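Results and what we'd change

Our survey for the Brondham clothing swap ran until 12th June, and we got 45 replies from all over Grarnville - way more than we hoped for! Jackets were the clear favorite. 21 people said they owned one they never wore.

For the folding guide we started with a blue jacket spread out on a bed. Slippery fabric is a fun challenge, and smoothing the sleeves first is our top tip.

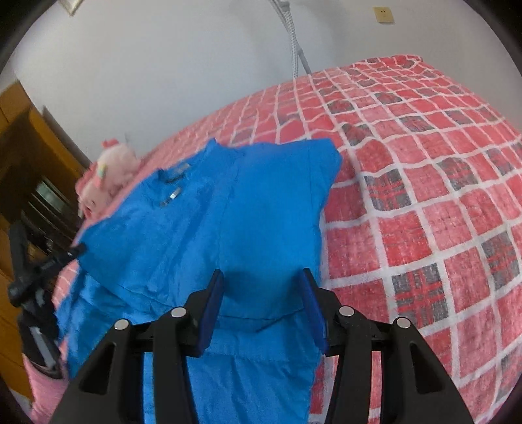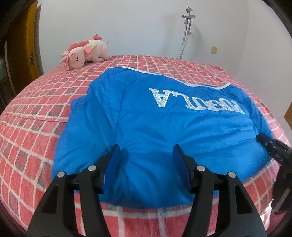
Weso commented on our draft that cotton shirts should come first in the guide, as beginners will find a shiny jacket too hard to keep square.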